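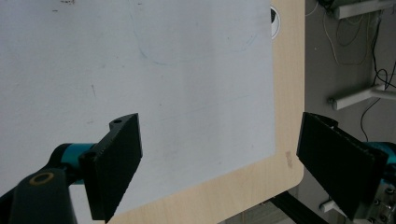

More time on percentages, please, and less on shapes, was how one learner put it on the half-way feedback sheet, and several others wrote much the same. We have taken it seriously. The order of the second term has been changed, and the reasons are set out under Course content below.

Tikberg Evening Maths
Progress report to the Sultine Fund, first half of the grant period

What the grant is for

The grant pays for free evening maths classes for adults in Tikberg and the villages along the Odel road. It covers tutor hours, room hire, printed workbooks and a travel allowance for learners who live outside the town. The classes are for people who left school without a maths qualification, or who have one and feel they have lost the use of it. Learners do not have to sit an exam at the end, though they can.

Enrolment and attendance

We planned two groups and are running three. The third was added in November when the waiting list for the later class had grown long enough to fill a room. Each group is capped at 15. We were asked at the last review whether the cap could be raised, and our view is still that it should stay where it is. The tutors go round to every learner at least once in an evening, and with more people in the room that stops being possible.

Attendance was good up to the middle of December and dropped after the break. Some of this was weather. The Odel road was closed on two class evenings in January and the learners from that side could not get in. The rest was the usual loss of people over a holiday. We telephoned everyone who had missed two classes in a row. Most came back. Those who did not gave a change of shifts as the main reason, and two had moved away.

The earlier class, at 5.30, has held its numbers better than the 7.15 one. Parents told us at the start that 5.30 would be impossible for them, and for some it has been, but it suits people coming straight from work at the Gautam bakery, where the day shift ends at five. We will keep both times.

Course content

The first term covered whole numbers, fractions, decimals and measuring. The plan for the second term was shape and space first, then percentages, then reading tables and charts. Percentages have now been moved to the front and given two extra weeks. Shape and space has been cut to what is needed for area and volume, such as working out paint or flooring for a room.

The reason is that nearly every question learners bring in from outside is a percentage question. Pay rises, interest on a loan, the service charge on a flat, marks on a child's school report. The tutors were already spending the last part of most evenings on these, and it makes sense to teach them properly.

Fractions took longer than planned. We had allowed three weeks and used five. Many learners could follow a method and get the right answer but could not say whether the answer was sensible, and the tutors decided to stay on the topic until that improved. Estimating is now part of every class: learners write down a rough answer before they work out the exact one. It was unpopular for the first few weeks and is less so now.

Workbooks

The workbooks have been our main difficulty. The first printing, 200 copies of Part One, had an error in the answers for the decimals section. Eleven answers were wrong by a factor of ten. A learner found it before we did. A correction slip was put into the remaining copies and handed out in class, and the file has been put right for the next printing. Part Two has been checked by both tutors separately before going to the printer, and this will be done for Part Three as well.

We also had complaints that the type was too small. Part Two is set larger, which adds to the page count and so to the cost.

Money

Spending on tutor hours and room hire is in line with the budget, allowing for the third group, which was paid for out of the amount set aside for extra classes. Printing is over budget by 395, made up of the correction slips and the additional pages in Part Two. The travel allowance is underspent by about 700. Fewer people have claimed than we expected, even among those who are plainly entitled to it. We think the claim form is the cause. It asks for receipts, and the bus drivers on the Odel route do not give them unless asked.

We would like your agreement to two things:

To accept a signed statement of journeys in place of bus receipts, from the start of the second term.

To move 395 from travel to printing. This would still leave enough to meet all travel claims if the simpler form brings more of them in.

Results so far

It is early to say much. All learners did a short written check in the first week and a second one in February. Most did better on the second. The largest gains were in fractions and the smallest in converting units, where a good number made the same mistakes both times. We are treating this with some caution, as the people who had dropped out by February were mostly those with lower marks in the first check, and this makes the later results look better than they should. The full table will come with the final report, with leavers shown separately.

Seven learners have asked to be entered for the summer exam. The nearest centre is a good hour away and charges a fee that is not covered by the grant. We are looking at whether the college in Tikberg could act as a centre and hope to have an answer by April.

Next steps

The second term runs to the end of May. Part Three of the workbook goes to print in March. One of the tutors will be away for three weeks in April and cover has been arranged for the 5.30 class but not yet for the 7.15. If it cannot be found, the later group will finish in June, and the room is free for those evenings.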